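Provach Planner FAQ: wrist camera perception and grasp planning

This page covers the questions we get most often about the perception and planning stack in Provach. Installation and licensing are handled on separate pages. Last revised 2024-03-30.

What does the planner need from the camera?

A rectified color stream and a valid hand-eye calibration. Depth is optional. Without depth, the planner estimates the table plane from the calibration and treats every detected object as resting on it. Tall or stacked objects will get a wrong height in this mode.

How often should I repeat the hand-eye calibration?

After any change to the camera mount, and after a collision stop. The calibration tool prints the reprojection error in pixels. If it is above 2, discard the result and collect the poses again with more rotation between them. Adding more poses with the same orientation does not help.

Why does the detector report objects on my fingers?

The finger mask is missing or was made for a different opening width. The mask is stored per width, and the node interpolates between stored widths. Run the mask tool with the gripper fully open, fully closed, and at one point in between. If you swap finger pads, delete the old masks first. The tool does not overwrite them.

Can two arms share one planning scene?

Yes. Start one scene server and point both arm nodes at it. Each arm publishes its own links as moving obstacles for the other. The default update period is 11 ms. If the network cannot keep up, the server marks the stale arm as blocked and the other arm will refuse to plan near it. Look for "peer stale" in the log.

Why does planning time out on a crowded table?

Every segment becomes a separate collision object, including crumbs and scraps. The sampler then spends most of its budget on collision checks. Raise min_segment_area until the small segments drop out. The default sampler limit is 2000 iterations, and raising it rarely fixes this problem.

How do I check segmentation before letting the arm move?

Set the executor to dry run and open the overlay viewer. Compare the outlines with the raw wrist view. On a bench like this one, the green tray and the red pegs on the white board should come out as clean segments. The white flecks on the wood should be filtered, and the clear bag and the clear strip deserve a manual check. Patterned wallpaper behind the table should fall outside the workspace crop.

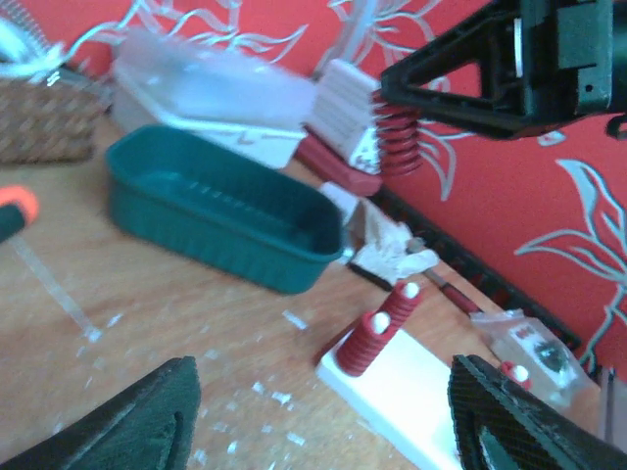 What about transparent objects?

Support is limited. Add a keep-out box by hand for any clear container the arm could reach. The box persists until you clear the scene.

Can I replay a failed run?

Yes, if recording was enabled. The replay tool feeds the stored frames and joint states to the planner with the original random seed. Results match only when the planner version is the same.

Comments (3)

Gavin Geddes
Raising min_segment_area fixed the timeouts here. It also dropped our M3 washers. Is there a per-region setting?

Ecaterina Sandu
Gavin, use region_overrides in the scene file. It takes the same keys.

Marwan Abou Jaoude
The mask tool fails without a message if the mask folder is read-only. Please add a check.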